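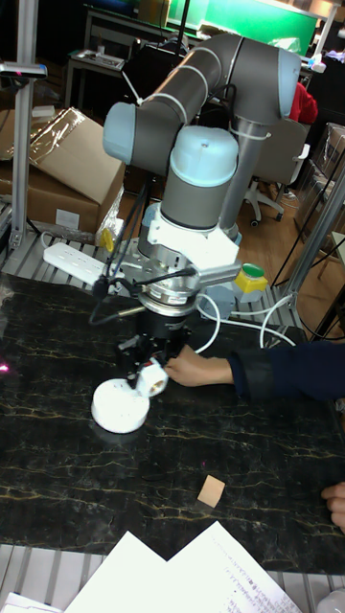

Cunport, 2020-07-12

The Sava Museum of Applied Arts has reopened, and I went, because I had spent the spring looking at the same three prints above my own sofa and had begun to dislike all of them.

You book a slot. Mine was for two people, the second being my sister, who had agreed to come on the understanding that there would be cake. There was no cake. The café has a table across its doorway and a notice thanking us for our patience, and my sister read it with none.

The reason to go is the new ceramics floor, given over until November to the Omoregie bequest. Old Omoregie made his money in ship's paint and spent it on teapots. He bought them at country sales, by post and, according to the wall text, once from a man on a train. He left 90 of them to the museum, along with a letter asking that they be shown together and never used. The museum has kept the first promise in a single long room with the blinds down. I assume it is keeping the second.

I had expected to be bored by the fortieth teapot and was in fact bored by the eleventh, after which something shifted and I began to have opinions. I am now against spouts that start too low. I am in favour of the squat brown ones from the Zulau workshops, which were made for railway canteens and look as if they could survive being dropped on a platform. A dented tin tray from one of those canteens hangs beside them, and I would have taken that home before anything else in the room.

The labels are a mixed bag. Some give you maker, clay, glaze and date, and leave you alone. Others have been written by someone who has been on a course. One asked me, "What does a lid mean to you?" I stood in front of it for longer than I'd like to admit. My sister said it meant the tea stayed warm and went to look for a bench.

Hauwa Okeke, the curator, was doing short talks at the far end, with her listeners spread out along a line of tape like people waiting for a bus that none of them trusted. She is very good. She talked about handles for a quarter of an hour without notes, and explained that you can tell a right-handed potter from the wear on the mould, then admitted that half her colleagues think this is nonsense. She prefers the seconds, the pots with a kiln scar or a thumbprint under the glaze, and she has put two of them in the best case by the door, where the donor's family had hoped to see the gilded set. The gilded set is round the corner next to the fire extinguisher.

Upstairs is less happy. The furniture galleries have been made one-way, so if you miss a chair you have missed it for good. I missed two, and had to go all the way round by the textiles and past the same attendant, who greeted me the second time as if we had never met. The poster room is shut. The lift works but takes one household at a time, and the household in front of us was large.

The shop is open, of course. It sells a teapot, a plain white one based on nothing in the collection that I could find. It pours badly. I know this because my sister bought it.

The museum is ten minutes' walk uphill from Cunport harbour station, and the signs will send you the long way past the council offices. Tickets are online only, the cloakroom is closed, and umbrellas have to be carried round with you, point down. Okeke's talks aren't listed on the website, so ask at the desk when you arrive.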